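Gallery: The Study Clear-Out, Before I Believe In It

I should say up front that I don't think much of decluttering systems. I have tried three of them in this apartment. The first one left me with labeled bins full of the same stuff, the second wanted me to hold my tax folders and ask how I felt, and the third was an app that sent me notifications about my closet while I was at work. So when Elvira Benavides lent me her copy of the Gumach workbook in July and told me it was different, I said what I always say, which is that we'll see.

The idea behind Gumach is that you never sort by room. You sort by reach. Everything you can touch from where you're sitting gets handled first, then you move the chair and start over. There is a chart for this, and the chart has arrows. Elvira did her whole kitchen that way and swears she found a second can opener and the warranty for a blender she no longer owns. I pointed out that you could find both of those by opening a drawer.

Still, the study needed something. It has been the room where things get put down since we moved to Janenport, and the shelf over the desk had books two deep with boxes jammed in sideways. Heriberto Llanos, who has the other half of the house, has been asking for a year whether I'd ever like to see my own windowsill again. Fine. I moved the chair.

My complaints so far, in no special order.

The workbook says a session takes 100 minutes. I spent most of mine on one stack. If you own books you have read half of, you will stop and read some of the other half, and no chart is going to prevent that.

It also wants every object given one of four words: Stay, Go, Ask, Wait. Ask is supposed to be for other people's things. In my study Ask ate everything. Half of what's on that shelf was a present, or was left behind by a guest, or belongs to someone who'd be hurt to hear I couldn't remember where it came from. Fidelina Paucar has apparently been storing a tripod with me. She denies this.

Then there's the box problem. The workbook is very firm about empty packaging and wants it flattened the same day. I don't buy it. A good stiff box with printing on it is more useful than most of the things people put in boxes, and I have regretted every one I threw out. Rawiri Pirihi says this is how people end up on television. Rawiri keeps his old phone boxes in the linen closet, so I'll take that under advisement.

Bags are worse. The method has a whole page on bags inside bags, and for once I have no argument with it. But it tells you to empty each one, hang it on a hook and photograph the hook. I don't have hooks. I have a door that doesn't close properly and a landlord, Dono, who takes a strong view of screws in walls. So the bags lie down wherever there's room and wait their turn.

I take the view that pictures prove very little about tidying. You can make any corner look finished if you stand close enough to it, and every system I've tried had a website full of very tight shots of one jar. I'm told the workbook sells for a good deal less than the deluxe binder, which has 400 pages, and I'd like to meet the person who found shelf space for that.

For the record, the Murphy's Law book is a Stay. I don't read Chinese well enough to get through it without help, and Garba Osagie has offered to go over a chapter with me whenever I'm ready, an offer I've been dodging. But I like the cover, and it seems a sound thing to keep near a room in this condition. The dark box with the antlers on it is an Ask, and I suspect it will be an Ask for a long time.

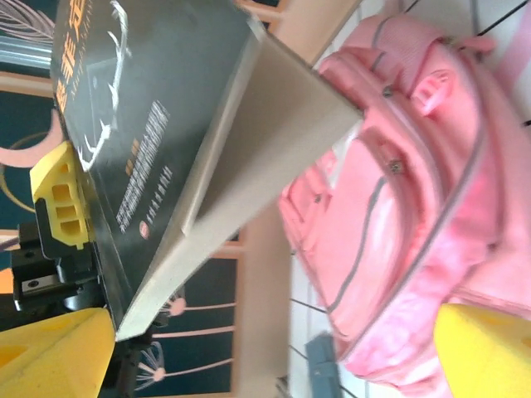
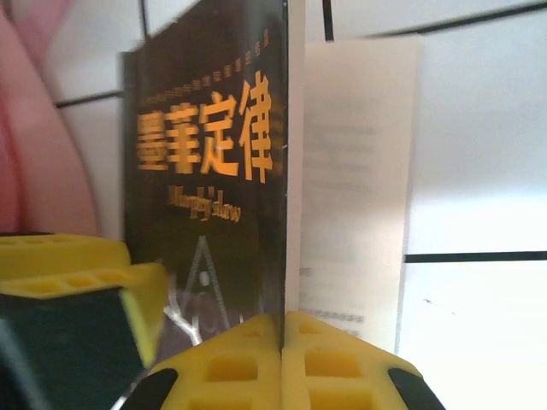

First picture: the antler box with its flap open, and the pink backpack lying on its side. Second picture: Murphy's Law, title in orange.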